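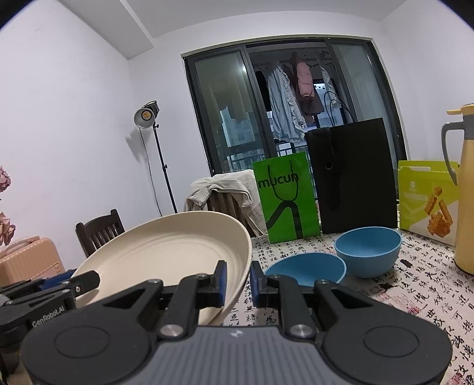 Tea room, table 3. Cloth with printed Chinese calligraphy, large round plate.

INDASHOLM TEA ROOM AND KITCHEN
Safety and housekeeping inspection, front and back of house
Report no. 1248
Wednesday, March 10, 2021
Inspector: Gisela Carrasco
Present for the tenant: Pascual Salinas (floor), Milagros Benítez (kitchen)
Copy to: Brerkeck, building management

Result codes
OK = acceptable on the day
FIX = correction needed, see comment
WATCH = acceptable, check again at next visit
N/A = does not apply
N/C = not checked

SECTION 1. ENTRANCE AND EXITS

1.1 Front door opens fully and closes without force
OK

1.2 Door mat flat, edges not curled
FIX
Comment: Corner on the hinge side lifts when the door swings over it. Mat is too thick for the door clearance. Turning it around does not help. Replace with a thinner mat with a beveled edge.

1.3 Exit signs lit
OK

1.4 Exit sign battery test
FIX
Comment: Sign at the rear corridor went dark when the test button was held. Front sign stayed lit. Brerkeck to replace the battery. If the replacement does not hold, change the whole unit.

1.5 Rear exit clear, inside and outside
WATCH
Comment: Clear on the inside. Outside, the delivery crates are stacked close to the swing of the door. Door still opened all the way. Crates should go against the fence as agreed at the last visit.

1.6 Exit hardware works with one motion
OK
Comment: Slide bolt noted last time has been removed. Screw holes filled.

SECTION 2. DINING AREA

2.1 Aisle width between tables
FIX
Comment: Narrowest point measured 27 inches, between the window bench and the table next to it with chairs pushed in. Too narrow for the main path to the rear exit. Mr. Salinas moved the table toward the wall during the visit and the path was acceptable after that. Mark the position on the floor so it goes back to the same place after mopping.

2.2 Tables stable, no rocking
WATCH
Comment: The round table by the coat hooks rocks on one foot. Folded card is in use as a shim. Adjust the foot and take the card away.

2.3 Tablecloths: overhang does not reach the floor or catch on chairs
OK

2.4 Tablecloths: clean, no holes, hems intact
OK
Comment: Printed cloths are washed separately from the kitchen towels. Confirmed with Mr. Salinas. Spare cloths are stored in the closed cupboard.

2.5 Non-slip underlay below cloths
FIX
Comment: Underlay present on the larger tables only. Cloth on the small tables slides when a chair arm pulls it. Hot teapots are set on these tables. Cut the existing roll to size or buy precut pieces.

2.6 Plates and serving ware free of chips and cracks
WATCH
Comment: Sample taken from the shelf next to the pass. Large round plates in good order. Several small sauce dishes have chips on the rim and were taken out of service by Ms. Benítez while I was there. She asked whether fine surface crazing counts as damage. Where a fingernail catches on it, yes. Otherwise keep the piece and look at it again after a month of use.

2.7 Teapots: handles tight, lids fit
OK
Comment: Cast pots with wire handles are used with a sleeve. Sleeves dry.

2.8 Candles or open flame on tables
N/A
Comment: Not used. Battery lights only.

2.9 Chairs: joints, glides, seat screws
FIX
Comment: Two chairs with loose back rails, tagged and moved to the storeroom. Glue alone will not hold these; the old glue has to come off first. Sebastián Zapata is to collect them for repair. They are not to go back on the floor with the tags still on, and the tags are not to be removed by floor staff.

2.10 Floor surface, dry condition
OK

2.11 Wet floor sign available near the pass
OK

SECTION 3. KITCHEN, COLD STORAGE

3.1 Thermometer present in each refrigerator
OK

3.2 Upright refrigerator temperature
FIX
Comment: Read 47 °F on the inside thermometer and the same on mine after a wait with the door shut. Too warm. Door gasket is split along the lower edge. Ms. Benítez moved the dairy and cut fruit to the under-counter unit. Items with no known time out of range were thrown away. Do not restock the upright until the gasket is changed and the temperature has held overnight.

3.3 Under-counter refrigerator temperature
OK

3.4 Freezer
OK
Comment: Light frost on the upper shelf. Defrost in April as planned.

3.5 Raw food stored below ready-to-eat food
OK

3.6 Date labels
WATCH
Comment: Labels are in use, but the pen is fading on the containers nearest the fan. Use a marker that does not wipe off. Labels must show the day opened as well as the day to discard. Some had only one of these, with no way to tell which.

3.7 Temperature log filled in
FIX
Comment: Log has the same reading written for the upright on every line of the current page. Readings must be taken from the thermometer and not copied down from the line before. Discussed with Ms. Benítez, who will take the log over from the opening shift until the next visit.

SECTION 4. KITCHEN, HOT EQUIPMENT

4.1 Range burners light evenly
OK

4.2 Gas hose and shutoff
OK
Comment: Shutoff turns by hand. Sign on the wall now points to the right valve.

4.3 Steamer: water level and drain
OK

4.4 Hot water boiler for tea: tap, drip tray, warning label
WATCH
Comment: Tap drips slowly after closing. Label legible. Drip tray emptied during the visit. Washer likely worn. Not urgent, but the tray fills overnight and the counter behind it has started to swell at the joint.

4.5 Hood filters
OK
Comment: Cleaned by Rorow. Service sticker on the left side of the hood, current.

4.6 Hood suppression nozzles capped and aimed
FIX
Comment: Cap missing over the wok burner. Rorow to be called back. The cap keeps grease out of the nozzle and is not to be replaced with foil.

4.7 Oven mitts and dry cloths near hot equipment
OK

SECTION 5. DISHWASHING AND SINKS

5.1 Hand sink clear and stocked
FIX
Comment: Strainer and a cutting board left in the hand sink. Soap and paper towels were present. The hand sink is for hands only. Second visit in a row.

5.2 Dishwasher rinse temperature
OK
Comment: Test strip changed color. Strip attached to the paper copy of this report.

5.3 Detergent lines and containers
OK
Comment: Serviced by Daza. New line is labeled at both ends.

5.4 Chemicals stored away from food and dishes
WATCH
Comment: Correct shelf in use. A spray bottle without a label was found behind the detergent. Content not known to either person present. Removed for disposal. Any bottle filled from a larger one needs a label before it leaves the sink area.

5.5 Floor drain cover in place
OK

SECTION 6. ELECTRICAL

6.1 Outlets near water have ground fault protection
OK
Comment: Tested with plug-in tester. All tripped and reset.

6.2 Extension cords
FIX
Comment: Cord to the display lamp runs below the rug at the window bench. Remove. A cord under a rug can be crushed without anyone seeing it, and this one was already flattened near the plug. Brerkeck has agreed in principle to an added outlet on that wall. Until it is fitted, the lamp stays off.

6.3 Panel clear and closed
OK

6.4 Panel directory matches circuits
WATCH
Comment: Directory rewritten by Emiliano Iturra after the lighting work. Dining lights and hood fan checked against it and correct. Remaining circuits not tested with customers in the building.

SECTION 7. FIRE AND FIRST AID

7.1 Extinguishers mounted, visible, pressure in range
OK

7.2 Extinguisher tags current
OK

7.3 Staff can name the type for cooking oil fires
WATCH
Comment: Kitchen staff yes. Floor staff pointed to the extinguisher by the register, which is the wrong one. Add to the next shift talk.

7.4 First aid kit complete
FIX
Comment: Burn dressings missing. Adhesive bandages present but not the blue type used for food work. List on the inside of the lid is out of date and should be replaced together with the contents.

7.5 Emergency numbers posted
OK

SECTION 8. STOREROOM

8.1 Shelves fixed to the wall
OK

8.2 Heavy items on lower shelves
WATCH
Comment: Rice and flour correct. A box of spare plates is on the top shelf above head height. Move down when the tagged chairs are gone and there is room to stand the ladder.

8.3 Ladder: feet, locks, label
OK

8.4 Signs of pests
OK
Comment: None seen. Gap under the outside wall pipe has been packed with steel wool as requested.

8.5 Attic hatch
N/C
Comment: No key on site. Brerkeck to bring it next time.

ACTIONS, IN ORDER OF URGENCY

Upright refrigerator gasket. Tenant. Out of use until done.
Nozzle cap over wok burner. Rorow. Wok burner not to be used before the cap is fitted.
Exit sign battery, rear corridor. Brerkeck.
Cord under rug. Tenant. Unplugged at the time of visit.
Table position mark. Tenant.
Burn dressings and blue bandages. Tenant.
Hand sink. Tenant, daily check by whoever closes.
Temperature log. Ms. Benítez.
Underlay for small tables. Tenant.
Door mat. Tenant.
Chairs. Mr. Zapata.

Items marked WATCH do not need a written reply. Items marked FIX need a reply with the date done and the initials of the person who did the work. A photo is enough for 1.2, 2.1, 2.5 and 6.2. The refrigerator will be measured again in person.

Next visit: April, morning, before opening. Access to the attic hatch required.

G. Carrasco
Received: P. Salinas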